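Filed under: Workplace Checklists > Shared Rooms

We use cookies to remember your settings. Accept | Manage

Wurmont Workroom: Table and Floor Check
Walked 8 April 2021 by Glykeria Tsoukalas. Comments by Cường Hoàng marked CH.

1. Exit door opens fully, nothing stacked behind it. OK
CH: Huge improvement, thank you whoever moved the Clumetti boxes!

2. Extinguisher tag in date. OK, next due in May

3. First aid kit stocked. PARTLY
Short 3 finger bandages and the burn gel. Reordered, item 862 on the supply sheet.

4. Table steady when leaned on. OK
CH: Love this table. I pushed hard on all the corners and it didn't budge.

5. Cleaning cloths washed and sorted by color. OK
The yellow ones are for dry wiping only. Please keep it that way, it's working so well!

6. Dish rack clean, feet not slipping. OK

7. Walkway clear on all sides of the table. NEEDS WORK

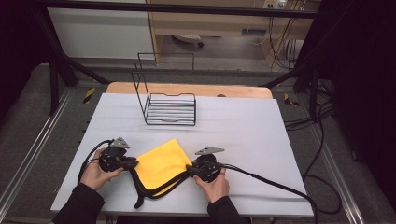

Item 7 is the one I'd love to see us crack before the next walk. The tabletop side is in great shape, with the black rack standing well back on the white board and plenty of room up front to spread out a cloth. The floor is another story: there's a tangle of black cables on the carpet to the right of the table, and another cable drops off that side of the board. Coil them, strap them, and we're nearly there. (CH: I have 15 hook-and-loop straps left over from the Lâm room, take them all!)

8. Lights all working. OK

Recheck item 7 only. GT

Contact Facilities | © Wurmont | Back to top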